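Search products
All categories
Go

Findorham Bench Pouring Kit

The Findorham kit is for people who already have a small robot arm at home or in a shared workshop and want it to pour measured amounts. It adds a mounting plate, a set of cable straps, a padded finger set and the control script. The arm, the gripper and the scale are not included.

Myung-ja Seol put the first version together at the Skiltden workshop for portioning dye and resin. The job sounds easy until you try it. A small cup slips when the fingers close on bare metal, and it cracks when they close too hard. The finger pads went through 17 versions before she settled on the ones we sell.

Most of the setup time goes into the cables. Leave enough slack at the wrist for a full turn, then strap the rest along the arm. Do the straps last, after you have run the arm through its whole reach at low speed.
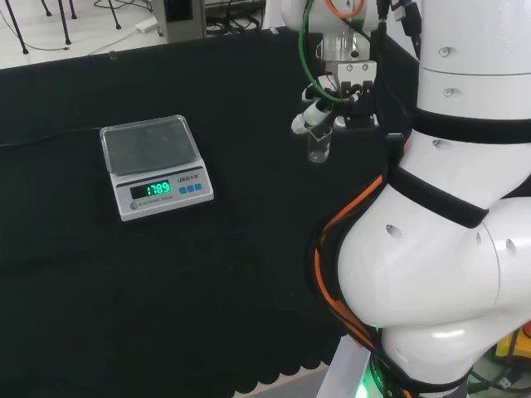

Any digital scale with a data output will work if it reads to a tenth of a gram and takes at least 1000 g. Set it on the same table as the arm, so both move together if someone bumps it. Keep the power cord behind the scale – a cord under one foot will throw the readings off. A cloth over the table is fine as long as it lies flat under the scale.

The script pours fast at first and then slows down for the last part. You can change both speeds and the point where it switches. Thick liquids need a longer wait between tilts, and the manual has a table of starting values for water, oil and two kinds of resin.

What you get
Mounting plate with bolts
Finger pads, 3 pairs
Cable straps, black
Script and printed manual

Largest filled cup: 300 g
Works with: Darkport and De Luca grippers. Check the manual for other makes.

Do not use the kit with hot liquids or with anything you plan to eat or drink. Keep hands off the table while the arm is moving.

The pads wear out with use, and spare pairs are sold separately. Orders are packed by Nives Marino, who can also answer questions about bolt patterns. Send her the model number of your arm before you order if you are not sure the plate will fit. The next batch ships Tue 15 February.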